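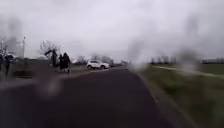

We're a small drama group with two LED battens we use for washing the back cloth, and I can't get them to match. Both are the same model, a Zomine, bought a year apart. Set to the same numbers on the desk, the older one gives a perfectly respectable dusk blue and the newer one gives something closer to a swimming pool. The play is set outdoors from start to finish, and the designer wants the cloth to look like a path running away from you between rough grass and paving, dark tarmac in the near part and a dull olive green to the right of it, paler towards the horizon. Not a cheerful green, I have been told several times. At the moment I can do olive on stage left and lime cordial on stage right, with a visible join down the middle where the path is supposed to be.

What I've tried so far: swapped the data cables, swapped the two fixtures over (the lime moved with the fixture, so it isn't the cloth), reset both from the menu, cleaned the front lenses with a damp cloth and then a dry one. Both are in the same mode as far as I can tell. The menu is four characters wide and seems to have been written by somebody who was being charged by the letter. The desk is an old Setiawan with ten faders and a page button that works if you're firm with it.

Second thing, possibly related. Below 5 per cent both of them go in steps. The opening is a very slow dawn and at present the sun comes up like somebody climbing a ladder. Is there a cure, or do I tell the director that dawn was always like that in the provinces?

We open in April and there is no money. There was some, but it went on a bench.

Gearóid Sheehan

Krešimir Obradović

Two batches of the same model rarely match. The maker buys whatever LEDs are going that month and the greens are usually the worst. You won't fix it in the menu unless there's a white balance or calibration page, and on a cheap batten there often isn't, though look for anything starting with CAL or BAL.

So do it at the desk. Give the two fixtures separate addresses if they're sharing one, which I suspect they are. Then forget the numbers. Put both on the cloth side by side, turn everything else off, and bring up one colour at a time. Green first. Leave the weaker one at full and pull the other down until the join goes away, and write down where the fader ended up. Same for red, blue and white. You now have four corrections, and you apply them to every state you make. Tedious, but it's the sort of tedious you can do with a sandwich.

For your olive, start from amber if you have amber, and add green to it in small amounts. If you only have red, green, blue and white, try red and green with red slightly ahead, a touch of white, and no blue at all. Then take the whole lot down. Olive is mostly a dark yellow that has lost interest. If it's bright it will never look olive, whatever you mix.

The dark tarmac you can't do with light. You can only do it by not lighting it. Either the cloth is painted darker there or you keep the wash off the bottom, and a batten on the floor lights the bottom more than anything else. Move it further from the cloth, or hang it, before you spend an evening on the faders.

Stepping at the low end: look in the menu for a dimmer curve or dimmer speed setting. You want the slow or smooth one. If there's a 16 bit mode, use it, but your desk may not know what to do with it. Failing that, put a sheet of neutral density filter over the front and run the unit higher up its range. You lose brightness, but it's dawn.

Firari

Had exactly this, threw them out, got Plelletti ones, problem gone. Cost me 1045 for the pair but you get what you pay for.

Gearóid Sheehan

Thanks both. They were indeed sharing an address, and I'd like it recorded that this was done before my time. Separate addresses now, and I've pulled the green on the newer one down by nearly a third. The join has gone unless you go looking for it, and the designer does go looking for it.

I found a page called dIM2 with options 1 to 4 and no explanation. Option 4 is much smoother. Option 3 made them strobe, so I shall be leaving dIM2 alone from now on.

Firari, our budget for the whole production is 100, so the Plellettis will have to wait for the sequel.

Krešimir Obradović

Good. Write the settings on a bit of tape and stick it to the back of each unit. Resetting some of those puts the dimmer curve back to the default, and if someone does it before the show you'll get your ladder back on opening night. Check the addresses after a reset as well.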